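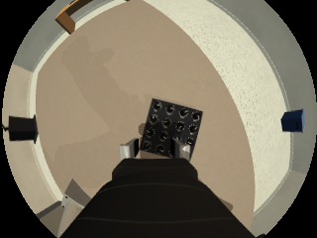
Naveed Memon
Data Steward, Accommodation Listings, Flumum

Vinwood Guest Accommodation Listings: Data Card

Summary

The Vinwood listings collection holds written descriptions of holiday flats, guest houses and small hotels in the coastal district of Vinwood. It is maintained by Flumum and supplied to travel sites, tourist offices and researchers studying how places to stay are described to the public. The text is in British English.

Contents

Each record describes one property. The main fields are:

property_name: the trading name as given by the owner
area: the part of Vinwood in which the property stands
property_type: flat, guest house or hotel
description: the owner's own text, up to 100 words
facilities: parking, kitchen, garden, breakfast and similar entries
pets: yes, no or on request
season: the months in which the property accepts guests

Prices are not held. Owners change them often, and earlier users of the collection found that old prices caused complaints at reception desks. Guest reviews are also outside the collection.

Sources

Records come from two sources. The first is the Nuna registration form, which owners complete when they join the district listing. The second is the Bravo booking desk, which passes on corrections received by telephone. Where the two disagree, the form is followed until the owner confirms the change in writing.

Checking

Every record is read by a member of staff before release. Spelling is corrected and telephone numbers are removed from the description field. Claims about distance to the beach or harbour are compared with the district map, and any that cannot be supported are returned to the owner. A record left unanswered after 3 reminders is withdrawn. Madhu Awasthi is responsible for the final reading and for the list of withdrawn properties.

Known limits

Guest houses with a single room to let are under-represented, as many do not register. Descriptions of access for wheelchair users vary in detail and should be confirmed with the property. Some entries in the older part of the town still use former street names. The season field is blank for properties open all year, and should not be read as missing.

Terms of use

The collection may be copied and shared for non-commercial purposes, provided that Flumum is named as the source. Travel sites wishing to publish the descriptions in full require a written agreement. Owners may ask for their text to be removed at any time.

Updates

A new release is issued each October, after the summer season. Corrections should be sent to the data steward with the property name and the area as they appear in the record.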